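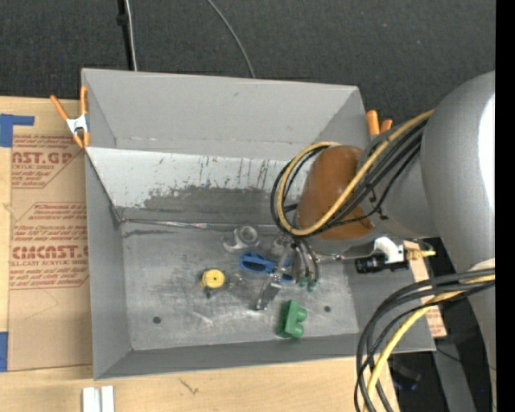
One visitor wrote back afterwards that the bin was the best bit of the whole open day, and could the README please say more about the bin and less about the network diagram. Fair enough!

# Karwood open day, bin picking demo

Search this site Search Go

I put this together after our open day in June 2019 so people who stood by the table (or missed it) can have the recordings. We had the arm reaching into a grey metal-floored bin with a handful of odd bits in it, all different colours and shapes, and the crowd got to shout out which one it should go for next. I loved that part.

## What you get

- 153 recorded attempts, one folder each
- 2095 stills from the fixed camera
- labels.csv, typed up by me, so expect typos

## Good to know

The bin has spring clamps on it and stayed put, so please don't go hunting for bin movement in the data. The grey ring is a pain, it's very nearly the colour of the floor and my labels for it are a bit wobbly. Clear things are worse. Folder 9 is missing its notes (my fault, sorry).

Planner settings are in the laltum folder. Run the viewer with `python view.py 385` to jump straight to a still.

We use cookies to improve your visit. Accept Manage

Corrections very welcome, just open an issue.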